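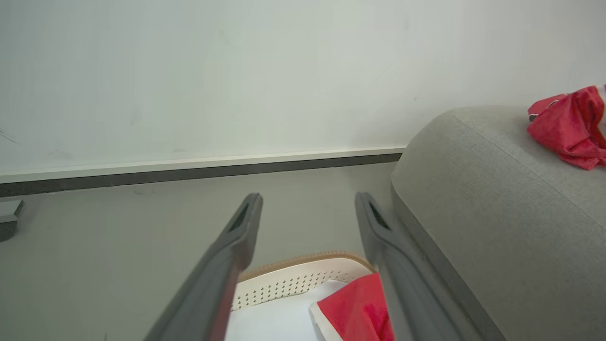

Grovwood Kitia ist unser Handführgerät für alle, die einem Roboter eine Aufgabe lieber vormachen als programmieren. Zwei Griffschalen, ein Auslöser pro Hand, und die Greifer am anderen Ende folgen der Bewegung. Am meisten Freude macht uns das bei Stoff, denn Stoff liegt jedes Mal anders da: ein rotes Tuch mit weißem Rand im Korb, eine Ecke umgeschlagen, ein zweites rotes zerknüllt auf der Sofalehne. Genau da spürt man, wie viel eine menschliche Hand weiß, ohne es erklären zu können. Mit Kitia nimmt man den Rand, merkt am Auslöser den Widerstand und korrigiert noch im Anheben.

Was Kitia aufzeichnet
Gelenkwinkel, Fingeröffnung, Griffkraft und die Bilder der Handgelenkkamera landen mit gemeinsamer Zeitachse in einer Datei. Wer schon einmal zwei Aufzeichnungen von Hand übereinandergeschoben hat, wird das zu schätzen wissen! Eine Vorführung beginnt mit einem Doppelklick am linken Griff und endet mit einem Doppelklick am rechten. Misslungene Durchgänge lassen sich direkt am Griff markieren. Bitte nicht gleich löschen — gerade die Versuche, bei denen ein Zipfel wegrutscht und wieder eingefangen wird, sind später oft wertvoll.

Zwei Arten zu führen
Im Modus Nah fasst man den Arm selbst am Führungsring und bewegt ihn durch die Aufgabe. Das ist nach wenigen Minuten vertraut und eignet sich für Wege, Höhen und Ablagepunkte. Im Modus Fern sitzt man an den Griffschalen und sieht das Kamerabild auf dem Monitor. Feine Arbeit an den Fingerspitzen geht hier deutlich besser, weil die eigene Hand nicht im Weg ist. Zwischen beiden Modi kann man innerhalb einer Vorführung wechseln, die Aufzeichnung läuft weiter.

Aus der Entwicklung
Elli Riihimäki hat die Kraftrückmeldung von Grund auf neu abgestimmt. Die erste Fassung meldete jeden kleinen Ruck, was bei Holzklötzen wunderbar war und bei Geschirrtüchern nur noch kribbelte. Jetzt gibt es 4 Stufen, und die weichste ist für Textilien gedacht. Wir benutzen sie inzwischen fast ständig, auch für Dinge, für die sie gar nicht vorgesehen war.

Lieferumfang
Griffschalenpaar mit Tischhalterung
Führungsring für das Handgelenk des Arms
6 Wechselpolster für die Griffe, in 3 Größen
Anschlussbox Nijs mit Netzteil
Aufnahmesoftware Skamevero, Einzelplatz

Gut zu wissen
Linkshänder tauschen die Griffbelegung in Skamevero unter Einstellungen, Hände. Nach dem Tausch bitte einmal neu kalibrieren, der Arm fährt dabei in die Grundstellung und braucht freien Raum nach oben. Die Polster sind abnehmbar und handwaschbar. Eine Halterung für Stehpulte folgt im November.

Stand: 12. Juli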